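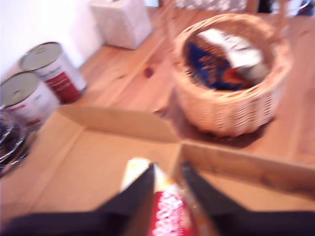 4. Setting Up Offline Maps

1. Open Brolness and tap Regions.
2. Pick your region. Zomurness takes up 256 MB, mostly footpaths.
3. Download it on hotel Wi-Fi, before you are lost.

Note: Place names follow local spelling. If Selen won't come up, try the old name, then try asking a human.
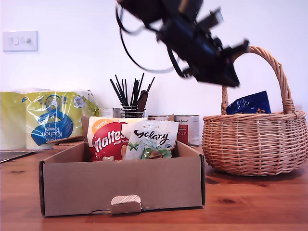
4. Tap Locate and wait up to 12 seconds. Waving the phone at the sky is optional and has never helped.
5. Save your hotel as Home.

Caution: Walking times assume flat ground. The pass above Selen is at 2,070 meters, and the app thinks you'll stroll it.

Maps expire after 2 months. Renew them under Regions > Update.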